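Ticket 543: Duplicate push alerts on celebrity feed
Product: Troltau CMS, entertainment desk
Reported by: Angelica Javier
Assigned to: Noel Ocampo
Priority: High
Status: Monitoring

Issue
Readers subscribed to the Celebrities topic received the same alert twice for the story on the Cruzado breakup rumor. The second alert carried the old headline, which stated the separation as fact. The desk had changed it to "reportedly" before publishing.

Steps to reproduce
1. Save a story with topic Celebrities and alert set to On.
2. Edit the headline while the story is in the queue.
3. Publish.

Log
09:14 Confirmed on staging. Two jobs are created, one per saved headline. Only the second should survive.
09:40 167 complaints in the app inbox. Forwarded to Angelica.
10:05 Alerts turned off for Celebrities. Sports and TV not affected.
11:22 Cause found. The queue key includes the headline text, so an edited headline counts as a new story. Key changed to story ID only.
11:50 Cache lifetime on the alert service lowered from 600 seconds to 10 for the test.
12:31 Fix on production. Test alert sent to the internal group, one copy received per device.
12:45 Alerts turned back on. 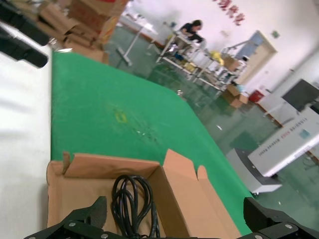
Leonora Catacutan replied at 13:02 that the old headline still shows in the share preview when the story link is pasted into a chat. She asked for it to be cleared before the afternoon update.

13:20 Preview cache cleared for that URL. Separate ticket opened for previews.
13:35 Cache lifetime set back to 600. Leave open until the next headline edit on a queued story.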